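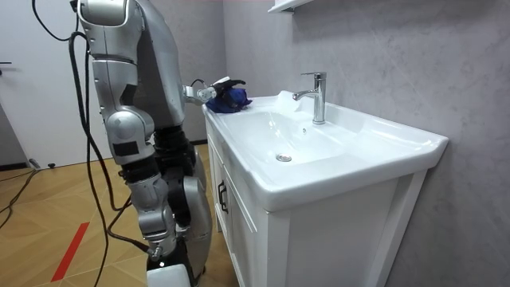

4 Inbetriebnahme der Absperreinheit

Kapitel 3 endete mit dem Einbau in die Hauptleitung. Wenn Sie dort alles befolgt haben, sitzt der Zekness jetzt hinter dem Wasserzähler, der Pfeil auf dem Gehäuse zeigt in Fließrichtung, und der Kellerboden ist halbwegs trocken. Zeigt der Pfeil in die andere Richtung, gehen Sie bitte zurück zu Kapitel 3. Wir warten.

Sie benötigen: die Absperreinheit, die Fühler mit Batterien, das Netzteil, einen Messbecher und eine Person im Haushalt, die in der nächsten Stunde nicht duschen will.

4.1 Grundeinstellung

1. Öffnen Sie den Haupthahn langsam, erst eine Vierteldrehung, dann ganz. Wer ihn mit Schwung aufreißt, hört den Druckstoß bis unters Dach.
2. Stecken Sie das Netzteil ein. Die Leuchte blinkt gelb. Das Ventil fährt einmal zu und wieder auf und macht dabei ein Geräusch, das an eine Kaffeemühle erinnert und in Ordnung ist.
3. Halten Sie die Taste SET gedrückt, bis die Anzeige 132 meldet. Das ist der Code für den Lernbetrieb. Warum es ausgerechnet 132 ist, wissen wir in der Redaktion dieser Anleitung auch nicht.
4. Wählen Sie die Haushaltsgröße. Gäste, die seit April »nur ein paar Tage« bleiben, zählen mit.
5. Bestätigen Sie mit OK. Die Leuchte wechselt auf Grün.

Hinweis: Blinkt die Leuchte rot, fehlt Druck auf der Leitung. In den meisten Fällen ist der Haupthahn noch zu. Schritt 1 wird erstaunlich gern übersprungen.

4.2 Grenzwerte festlegen

Ab Werk schließt das Gerät, sobald 249 Liter ohne Unterbrechung durchgelaufen sind. Für eine normale Wohnung passt der Wert. Wer eine große Badewanne besitzt und sie auch ausnutzt, sollte ihn anheben und wird es spätestens beim ersten Bad mit Schaum im Haar begreifen.

1. Drücken Sie MENU, bis LITER erscheint.
2. Stellen Sie mit den Pfeiltasten den gewünschten Wert ein.
3. Wechseln Sie zu ZEIT. Voreingestellt sind 90 Minuten Dauerfluss, auch bei kleiner Menge. So fällt die Gartenbrause auf, die hinter dem Schuppen vor sich hin läuft.
4. Speichern Sie mit OK. Ohne OK vergisst das Gerät alles, und zwar sofort.
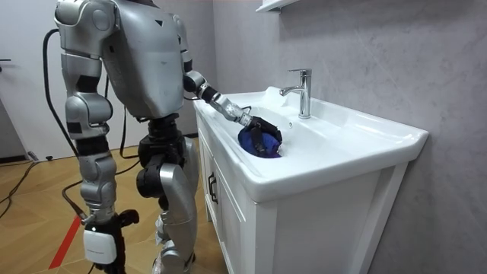

Ein Haupthahn, den man vor dem Urlaub zudreht, leiste doch genau dasselbe und brauche kein Netzteil, hieß es in einer Zuschrift aus Otley zur vorigen Ausgabe dieser Anleitung. Außerdem habe man in vier Jahrzehnten keinen einzigen Rohrbruch erlebt.

Der erste Punkt stimmt, sofern man daran denkt. Zum zweiten gratulieren wir. Für alle übrigen Haushalte geht es mit den Fühlern weiter.

4.3 Fühler anmelden und aufstellen

1. Ziehen Sie den Papierstreifen aus dem Batteriefach. Der Fühler piept einmal. Piept er zweimal, ist die Batterie schwach.
2. Drücken Sie an der Absperreinheit die Taste LINK und innerhalb von 90 Sekunden die Taste auf der Unterseite des Fühlers.
3. Legen Sie den Fühler mit den beiden Kontakten nach unten auf den Boden. Auf einem Teppich misst er vor allem den Teppich.
4. Wiederholen Sie das für jeden weiteren Fühler und notieren Sie Nummer und Standort auf der letzten Seite. Fühler 2 meldet sich sonst nachts um drei, und Sie suchen im falschen Stockwerk.

Geeignete Stellen sind der Boden neben der Waschmaschine, der Platz unter der Spüle und der tiefste Punkt des Kellers. Den tiefsten Punkt kennt jeder, der schon einmal Wasser im Keller hatte. Alle anderen nehmen eine Murmel.
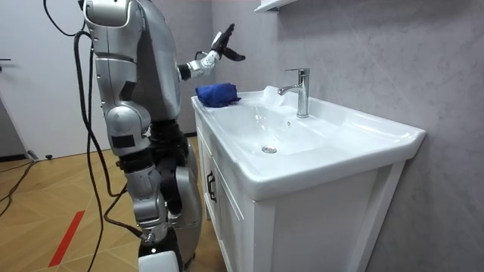 Bleiben die Fälle, in denen ein Fühler sich partout nicht anmelden lässt. Meist steckt eine Stahlbetondecke dazwischen. Für solche Häuser gibt es den Verstärker Sturlow, der auf halber Strecke in eine Steckdose kommt und wie die Fühler über LINK angemeldet wird. Ältere Fühler der Reihe Falcão funken auf einer anderen Frequenz und lassen sich nicht übernehmen, auch nicht durch wiederholtes und zunehmend festes Drücken.

4.4 Probelauf

1. Gießen Sie einen Esslöffel Wasser neben den Fühler, bis die Kontakte nass sind.
2. Warten Sie auf den Alarm. Das Ventil schließt.
3. Öffnen Sie einen Wasserhahn. Nach einem kurzen Rest darf nichts mehr kommen.
4. Wischen Sie den Fühler trocken und drücken Sie RESET.

Vorsicht: Greifen Sie während des Schließens nicht an die Ventilspindel. Der Motor ist stärker, als er aussieht.

Vorsicht: Das Gerät sperrt nur Leitungen hinter dem Zähler. Bricht das Rohr unter der Straße, ist der Wasserversorger zuständig. Seine Störungsnummer tragen Sie bitte jetzt in das Feld auf der Rückseite ein.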